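Council backs cosmetics take-back scheme for Jamham

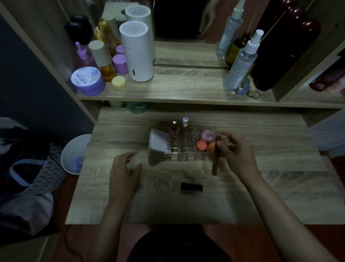 Residents of Jamham will be able to drop off empty cosmetics and toiletry containers at 3 local sites from April, after councillors agreed to fund a one-year trial.

The scheme will take items that can't go in the household recycling bin, including lipstick tubes, mascara wands, pump tops, compacts, used sponges and small plastic bottles. Collection points will be set up at the Jamham library, the Foulkes Street pharmacy and the Muklow transfer station.

A report to last month's meeting said small mixed-material items were a regular problem at the sorting plant. Most are too small to be picked up by the screens and fall through with broken glass, and many are made from two or three kinds of plastic joined to a metal spring or a mirror. An audit of kerbside bins over the winter pulled out 2,123 of these items, nearly all of which went to landfill.

Waste services officer Brian Mushi said people often put containers in the yellow-lid bin thinking they were doing the right thing.

"A shampoo bottle is fine, and we want people to keep recycling those at home," he said. "A lip balm tube isn't. It's the size of your finger and the plant can't catch it."

Mr Mushi said containers did not need to be spotless, but should be empty and wiped out with a tissue. Lids can be left on. Nail polish, aerosol cans and perfume bottles with liquid still in them will not be accepted at the library or the pharmacy and should go to the chemical shed at Muklow, which is open in the mornings.

The material will be sorted by Brara, a regional recycler that already handles the shire's coffee pods and blister packs. Metal parts will be melted down and the hard plastics shredded and turned into garden edging and fence posts. Sponges, brushes and anything else that can't be taken apart will be sent to an energy recovery plant for now.

Councillors spent some time on the question of cost. Staff had first proposed 5 collection points, with extra bins at the swimming pool and the high school, but those were dropped to bring the price down. The school has asked to be considered if the trial is extended.

One councillor voted against the plan, saying the makers of the products should be paying for it. A motion to write to the state government asking for a producer-funded scheme was then put and carried without debate.

A survey run through the rates notice drew 1,545 responses. Most people who answered said they would use a drop-off point if it was somewhere they already went during the week, and the library was the most popular choice. Several asked whether unopened products could be passed on to people who need them. The council said it would not be collecting these, and suggested residents ring local shelters before dropping anything in, as some only take sealed items that are still in date.

The bins will be purple, with a slot at the top and a list of accepted items on the front. Staff at the pharmacy will empty theirs when it fills up — the council will look after the other two.

Figures on how much has been collected, and how much of it was the wrong material, will go to councillors halfway through the trial. Businesses such as salons and barbers are not covered and should speak to their own waste contractor.

Questions about the scheme can be put to the waste services desk at the Jamham council office, open until 4.30 pm.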